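**Zenlow listing — wrong hours, photos not showing**
Status: open, waiting on Nassar

Cafe page on Flelance still says we close at 6. Kitchen runs till late now, have been getting messages from people who drove past and didnt bother stopping. Changed it in the dashboard twice. Saved fine both times, reverted by morning.

Tried so far:

- logged out, cleared cache, other browser — same
- unlinked the Claltora menu sync, waited 20 min, relinked. Menu came back with the old February prices, great
- re-uploaded photos one at a time. First few stuck, rest spin forever

Review count dropped too, 3,168 down to 1,373. Didn't touch anything there. Is that the duplicate listing from the old address? Pretty sure it is, the hours match that one.

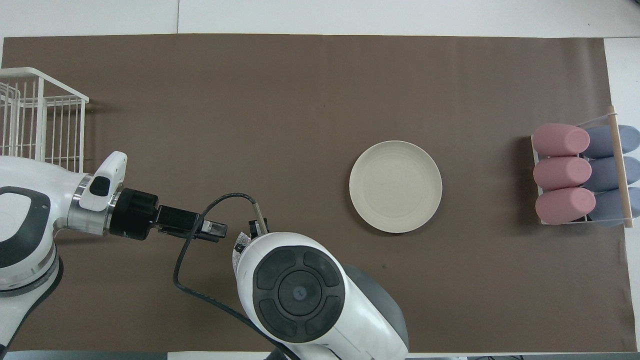 Support chat says merge the two listings, but the merge button is grayed out on my login. Need owner access from Nassar. Asked at 4 pm, no answer yet.

Please dont close this one agian until the hours hold overnight.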